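Wie man einem Roboter das Naschen beibringt (oder wenigstens das Wegräumen)

Januar 2021

Ich habe in den letzten Wochen mehr Süßigkeiten angefasst als in meinem ganzen Leben davor, und gegessen habe ich davon fast keine. Wer hier schon länger mitliest, weiß, dass wir seit Dezember Daten für das Greifprojekt sammeln. Mein Teil davon ist der schönste, finde ich: Ich darf vormachen. Kein Code, keine Bahnplanung, ich nehme den Handgreifer, gehe an den Tisch und räume auf. Die Kamera sitzt am Greifer und schaut mit, und aus dem, was sie sieht, und aus meiner Bewegung soll das Modell später lernen, wie man so etwas macht.

Angefangen haben wir mit Holzklötzen. Das ging schnell und war nach zwei Tagen langweilig, weil ein Klotz immer ein Klotz bleibt. Dann kam Neelam mit der Idee, auf kleine verpackte Sachen umzusteigen, und seitdem macht mir die Arbeit richtig Spaß! Folie knistert, gibt nach, rutscht weg, spiegelt. Jedes Tütchen liegt ein bisschen anders da, und ich muss mir bei jedem neu überlegen, wo ich zupacke.

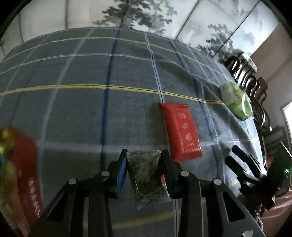
Erst mal die Kleinen: ein durchsichtiges Päckchen zwischen den Fingern, das rote daneben liegt noch.

Was ich am Anfang völlig falsch gemacht habe: Ich war zu schnell. Meine Hand weiß ja, wo das Päckchen liegt, also fährt sie hin, schnappt zu, fertig. Asif hat sich meine ersten 50 Durchgänge angesehen und mir sehr freundlich erklärt, dass er davon ungefähr gar nichts brauchen kann. Die Annäherung war so hastig, dass in vielen Aufnahmen nur ein verwischter Tisch zu sehen war. Seitdem fahre ich ruhiger an, halte ganz kurz über dem Ding inne und schließe erst dann die Finger. Fühlt sich beim ersten Mal albern an, wie Taijiquan mit Bonbons, aber man gewöhnt sich daran, und inzwischen greife ich sogar in der Küche so nach dem Salzstreuer.

Das Zweite war das Korrigieren. Ich hatte mir angewöhnt, jeden Versuch abzubrechen, bei dem mir etwas weggerutscht ist, und neu anzufangen. Sauber sollte es aussehen! Saulius hat mich dann gebeten, genau diese Stellen drinzulassen: danebengegriffen, kurz zurück, neu angesetzt, diesmal erwischt. Ein Modell, das nur perfekte Griffe kennt, steht beim ersten verrutschten Tütchen ratlos da. Von meinen letzten 193 Durchgängen sind jetzt 24 mit so einem kleinen Missgeschick dabei, und auf die bin ich fast ein bisschen stolz.

Ein paar Dinge, die ich mir auf einen Zettel geschrieben habe, falls jemand von euch etwas Ähnliches vorhat: Flache Päckchen lieber an der schmalen Seite nehmen, da legt sich die Folie zwischen den Fingern zusammen und hält. Den Greifer nicht verkanten, sonst drückt eine Fingerspitze in den Tisch und die andere hängt in der Luft. Und die Tischdecke ruhig mal verschieben. Karos und Falten sind gut, denn in einer echten Wohnung ist der Untergrund auch nie glatt und grau.
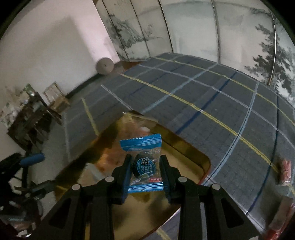 Handgreifer-Runde, Gruppe Lernen durch Vormachen, Tukeo Ekadley

Aufrecht gehalten mag ich sie am liebsten. Wenn so ein Tütchen mit seinen gezackten blauen Enden gerade zwischen den Backen steht, hat man erstaunlich viel Kontrolle darüber, wo es landet. Bei der goldenen Schale muss man trotzdem aufpassen: Sie glänzt, sie hat einen Rand, und wer zu tief kommt, schiebt das ganze Ding über die Decke. Mir ist das in der ersten Woche ständig passiert. Inzwischen hebe ich vor dem Rand ein Stück an, auch wenn es eigentlich noch nicht nötig wäre, und habe dann genug Luft.

Die große Frage ist natürlich, ob das alles am Ende beim Roboterarm ankommt. Shoaib hat das erste kleine Modell trainiert, mit dem bisschen Material, das wir vor der Pause hatten, und wir standen alle um den Arm herum wie um einen Weihnachtsbaum. Er ist losgefahren, hat über einem Bonbon angehalten (mein Innehalten! er macht mein Innehalten nach!) und dann einen Fingerbreit daneben zugegriffen. Beim vierten Anlauf hatte er eins. Ich habe gejubelt, als hätte jemand ein Tor geschossen.

Unser Ziel sind 2.000 Durchgänge, und zwar von verschiedenen Leuten, damit der Arm nicht bloß meine Marotten übernimmt. Innes greift zum Beispiel grundsätzlich von links und dreht das Handgelenk dabei so seltsam ein, dass mir vom Zuschauen der Arm wehtut. Gut so, das kommt alles mit rein.

Als Nächstes wollen wir zu zweit an einem Tisch arbeiten, einer hält, der andere legt ab. Dazu schreibe ich mehr, sobald wir uns dabei nicht mehr ständig in die Quere kommen. Falls jemand von euch schon mit zwei Greifern gleichzeitig vorgemacht hat: Schreibt mir bitte in die Kommentare, wie ihr das mit dem Ansagen gelöst habt!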